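Write-up of a grasping fault that cost us most of March. Simulated arm, parallel gripper, one spool to pick up. The policy was trained at our Rirkham office and had been passing its nightly run. Then it stopped passing. Thread follows.

First sign: 49 failed grasps in a run of 881 episodes. The logs recorded every one as a success. The success check only looked at commanded finger width, so a gripper told to close was counted as a gripper holding something.
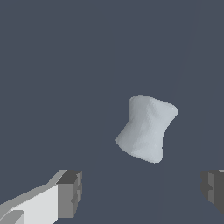
Did any of this reach real hardware?

None of it did. The release gate at Trorico needs a signed run on a second simulator, and that run refused to start with the same config.

Next step was replaying the failed episodes with the contact solver logging switched on. Contact forces at the fingertips were zero all the way through. The fingers were closing 6 mm off to one side of the part, every time in the same direction.
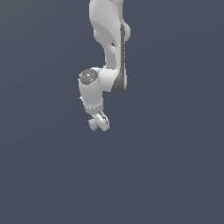 Posted by Trusetti Sim Notes · 5 replies

A constant offset points at a frame, so we went through the transforms. The hand-to-fingertip transform had been edited when we moved to the Xenos asset format. The importer rounded one value and gave no warning. The arm went exactly where it was told – the target was wrong.

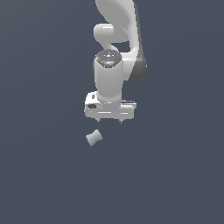

The spool mesh was the second problem. Its collision shape was a single convex hull, and a hull fills in any hollow. With a part pinched in the middle like this one, lying on its side at a diagonal, the waist is the obvious place to grip, and the solver had it as solid out to the flares. We split the hull into 5 pieces and the waist came back.

Changes made: success now needs measured contact on both fingers and the part lifted clear for a full second. The importer stops on any rounded transform. Old logs are being rescored, slowly.

Still open: two episodes fail with the corrected transform and the new mesh. Same seed, same start pose. Will add to the thread when there is a cause.

© Trusetti Sim Notes | Contact | Back to top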